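Célula de dos brazos para doblar ropa: la pinza derecha suelta la tela a mitad del recorrido

Makska_taller

Buenas. Tengo una célula pequeña con dos brazos que cogen camisetas y sudaderas y las doblan encima de un tablero blanco. Con las camisetas finas va bien. Con las prendas gruesas la pinza derecha cierra, empieza a subir y la tela se escurre. He bajado la velocidad de subida y sigue igual. Los dedos son los originales, negros, y tienen roces por todas partes. ¿Los cambio o es cosa de la calibración? Pongo dos fotos al final del hilo, después de las respuestas, que el editor no me deja meterlas aquí.

Joscha Reinholz

Antes de comprar nada, mira el cero de la pinza. Con el brazo en reposo, cierra sin tela y comprueba que las puntas se tocan a la vez en toda la cara. Si queda luz por un lado, afloja los tornillos del dedo, vuelve a cerrar a baja fuerza y aprieta en esa posición. Luego repite el cero en el programa.

Los arañazos en la cara de fuera dan igual. Lo que cuenta es la cara interior – si está pulida, la tela gruesa resbala. Yo pego una tira de goma fina y la cambio cada 200 ciclos, limpiando antes con alcohol.

Revisa también el cable. Si va muy justo en la muñeca, tira de la pinza al girar y te desplaza el agarre. Tiene que quedar un bucle holgado por encima y bridas en los tramos rectos, nunca encima de la articulación. Mueve el brazo a mano por todo el recorrido, sin tensión, y fíjate en si se estira en algún punto.

nolte_79

A mí me pasaba y era la fuerza de cierre, la tenía al 20 por ciento. Súbela.

Stekelix

Subir la fuerza sin más calienta el motor de la pinza. Primero lo que dice Joscha. Y comprueba que la base no tenga juego: aprieta los pomos de los dos lados y empuja el brazo con la mano. Yo lo hago cada 7 días.

Makska_taller

Gracias. Empiezo por el cero y el cable. Dejo las fotos. 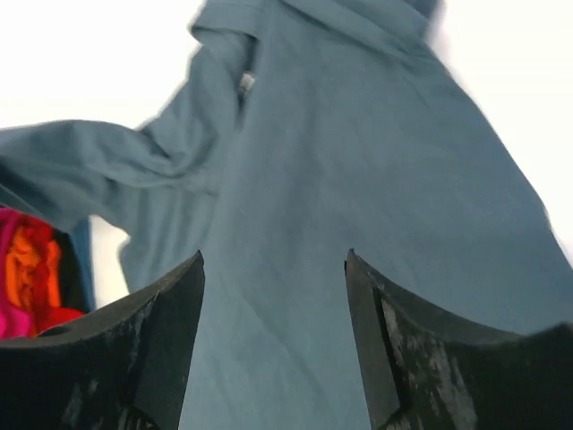
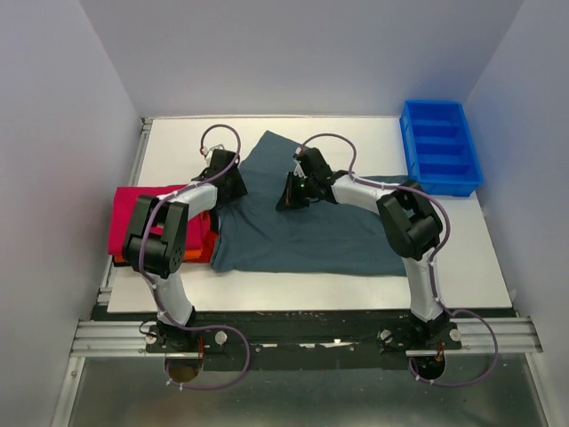
Los dedos de la pinza con una prenda gris azulada delante, y la célula con los dos brazos sobre el tablero.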